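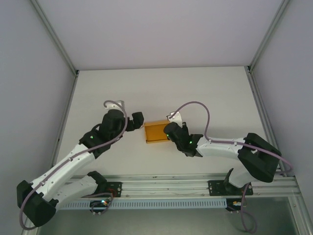 ## Two arms, one small box, and a gentler way of learning to share it

Corentin Rolland has spent a good part of the past year thinking about how two people carry a sofa down a staircase, and he is happy to tell you about it for as long as you care to listen. His interest is professional. At the Ernis lab he and Ludivine Marchal have been teaching a pair of robot arms to pick up a small box together, one from each side, and their method, which they have named Matos, is finally ready to be shown around.

Most two-armed setups plan both arms as a single machine, so if one gripper reaches the box a little early the whole plan has to be worked out again. With Matos each arm keeps its own plan and makes small corrections according to how hard the other one is pushing (this is where the sofa comes in, and the staircase too, if you let him go on). The arms learned from 395 demonstrations, all of them guided by hand, many of them by Marchal, who says she now picks up her cereal box at breakfast with both hands.

In a run of 2000 lifts, the pair brought the box up level almost 80 percent of the time. The misses were mostly tilts, with one side rising ahead of the other, and Marchal suspects the light boxes are to blame, as they give the arms so little to feel.

The write-up is due in September, along with the demonstrations themselves, and the team would dearly love to hear from anyone who tries them on other arms. Softer packages come next, beginning with bags of rice.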